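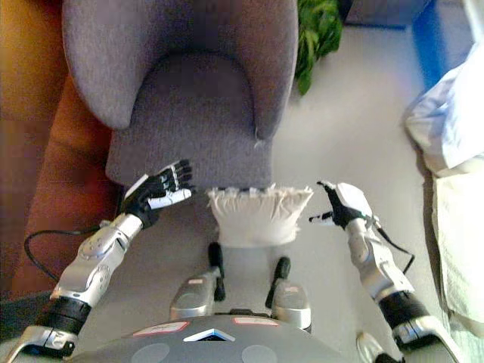 How Do People Buy a Robot?

If you want a new ball, you go to a store, pay for it and take it home. Buying a robot takes a lot longer. A robot costs more than a ball, and it needs many other things before it can do any work. People who buy robots for their jobs spend months planning first. This page explains what they plan and how they add up the money.

What is the robot for?

The first question has nothing to do with money. The buyers write down the jobs they want done. A warehouse might want boxes moved from one shelf to another. A hotel might want towels carried upstairs. A robot for a home or a lounge has a harder list, because a lounge is full of soft things. Chairs have curved backs and arms that get in the way. Cushions squash when you press them. A small, light object on a seat can be harder to pick up than a heavy box, because it can crumple.

The list of jobs tells the buyers what kind of robot to look for. If every job happens on one flat table, a single arm bolted to the table may be enough. If the robot has to reach over furniture and use two hands together, the buyers may look at a humanoid. A humanoid is a robot shaped something like a person, with a body, two arms and often two legs.

Arms, hands and the parts in between

Robots are often sold in pieces, a little like a bicycle that comes without lights or a bell. The body may have one price and the hands another. Buyers have to read the list carefully to see what is in the box.

Hands come in several kinds. The simplest has two flat fingers that open and close like tongs. It is cheap and strong, and there is not much in it to break. A hand with a thumb and several fingers can hold more shapes, but it has more motors and costs more to fix. The humanoid in our picture has the second kind, in black with white panels. It also has black cables that loop out beside its arms. Loops like these need space, so when buyers measure a room, they leave room for cables as well as for elbows.

A pretend town buys a robot

Let's follow a library in the town of Petau. The library wants a robot to tidy its reading room, where there are armchairs, a sofa and some plants. It has two robots to choose from. One is called Dromau and is made for homes and offices. The other is called Fagerlund and is made for factories.

Fagerlund can lift more. But the library's list has no heavy jobs on it, only books, cups, paper and cushions. Dromau has better hands for that work, so the library picks Dromau. It decides to rent the robot first and see how it does.

The rent is 829 dollars a month. The library wants to try the robot for 3 months, so it multiplies:

829 x 3 = 2,487

The library has 3000 dollars to spend. Now it subtracts:

3000 - 2,487 = 513

There are 513 dollars left. That sounds like plenty, but the planning is not finished.

The other costs

A robot has costs that don't show on the price tag. The library writes these down next:

Training. The people who work there have to learn how to start the robot, stop it and move it safely. A company called Jisodis teaches a one-day class for 260 dollars.

Electricity. Batteries have to be charged, often every night.

Spare parts. Fingertips and covers wear out, the way the soles of your shoes do.

Space. The robot needs a place to stand when it is not working, near an outlet and out of the way of the door.

Time. Someone has to show the robot the room and help it practice. That person can't do other work during those hours, so the time counts as a cost too.

After the class, the library has 253 dollars left for everything else on the list. It puts that money aside and does not spend it on extras. If a fingertip tears in the second month, there is money to replace it.

Trying it out

Before they sign anything, careful buyers ask for a trial in the real room with the real furniture. Showrooms are neat and have bright lights. Real rooms have sheets and pillows lying around, and chairs that get pushed to a new spot every day.

During a trial the buyers give the robot jobs from their own list. They do each job many times and write down what happened, including the tries that went wrong. They also time it. A robot that takes ten minutes to pick up one cup may still be useful at night, when there is no hurry - but it would be a poor choice for a busy lunchroom.

Questions buyers ask the seller

What comes in the box, and what costs extra?
How long does the battery last?
Who fixes it, and how long does that take?
Where is the stop button?
Can the hands be changed later?

Try it yourself

Pick one room and write a list of five jobs a robot could do there. Next to each job, write whether it needs one hand or two. Then measure the narrowest gap between two pieces of furniture. A robot wider than that gap will not fit through, so cross it off before you look at any prices.

Words to know

Budget: a plan for how money will be spent.
Humanoid: a robot shaped something like a person.
Rent: to pay for using something that belongs to someone else.
Trial: a test before you decide.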